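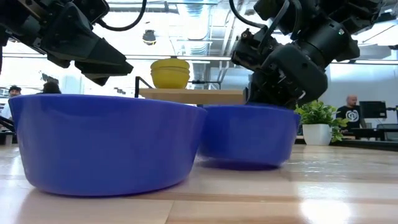 *Low camera, right gripper down in the far bowl*

**Two arms, two bowls, and the rim grasp keeps going wrong. Is it my camera?**

posted by **secondyear_sprockets**

Hi all, hoping someone has been through this. I'm on a student project at Standent and we're entering the tableware round of the Tóth Cup in February. The task is simple on paper: two arms, a table of bowls, pick each one up by its rim and stack it on the others of its own colour. We've got 261 demonstrations recorded so far and I've sat through most of them (send tea).

The trouble is the pinch. One finger has to go inside the bowl and the other stays outside, and our right arm is hopeless at judging how far in it is. Out of 54 tries at the far blue bowl last time we got 21 clean lifts. The rest either pushed the bowl along or closed on nothing at all. The left arm does a bit better, but then it normally gets the near bowl, so I don't know if that's a fair comparison.

At the moment the software only gets the low camera, down at about table height. I picked that one because you can see the gap between the fingers and the rim so nicely from there. My teammate reckons it's the wrong view altogether and we had a proper row about it over lunch.

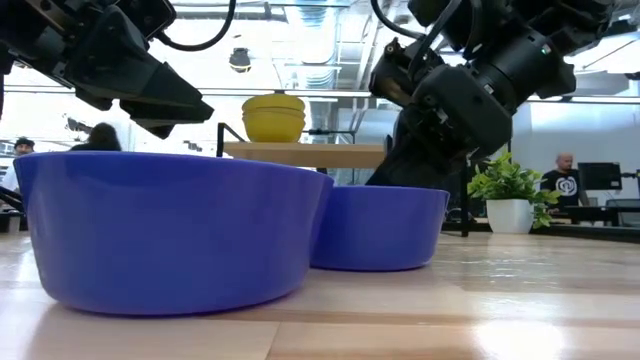
*Same low camera, left gripper above the near rim*

The bowls are shiny and so is the table, so there's a big patch of glare at bottom right as well. Could that be upsetting things? And if we do swap cameras, do we have to bin all our recordings? Please say no!

---

**groder_fan**

Get better grippers. We had the same thing and went over to the Groder ones and never looked back. Rubber tips, lovely.

---

**kuvholm_robot_club**

I'd leave the grippers alone for now, your teammate has a point. Look at your second picture again: the near rim is almost a straight line. You can't see into either bowl, and the far one is partly tucked behind the near one. When the right gripper drops below the rim its lower end vanishes, and that's exactly the moment you want to know where it is. So your low view is good for height and very poor for everything else.

Have you got anything overhead? We run a club in Kuvholm with a similar task and use a top view to find the rim circle, then the low view for the last bit of the descent. If both cameras were recording during your demos you can keep the lot, just train again with both. If only the low one was saved then I'm afraid you'll be redoing some.

I wouldn't fret about the glare where it is. Try moving a lamp or drawing a blind if you like, but I'd spend the afternoon on the cameras first.

---

**secondyear_sprockets**

Oh brilliant, thank you! We do have one up top and it was saving the whole time, I just never fed it in. Quick look at what it gives us, with the patterned bowls out too:
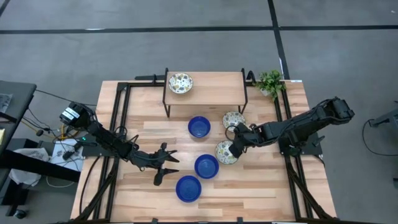
*Top camera, three blue bowls and three patterned*

You can see straight into the blue ones, and the rims are proper circles. I feel a bit daft now. One worry though, the two lower blue bowls are nearly touching. Is there room to get the outside finger down between them?

---

**kuvholm_robot_club**

Not there, no. Go for a different part of the rim! On a round bowl any bit will do, so choose the side with clear wood next to it. We skip any spot with less than 5 mm spare beyond the finger. Watch the right arm near those patterned bowls too, because the gripper hides part of the lower one from above. Back it out of the way before you take the picture you plan from.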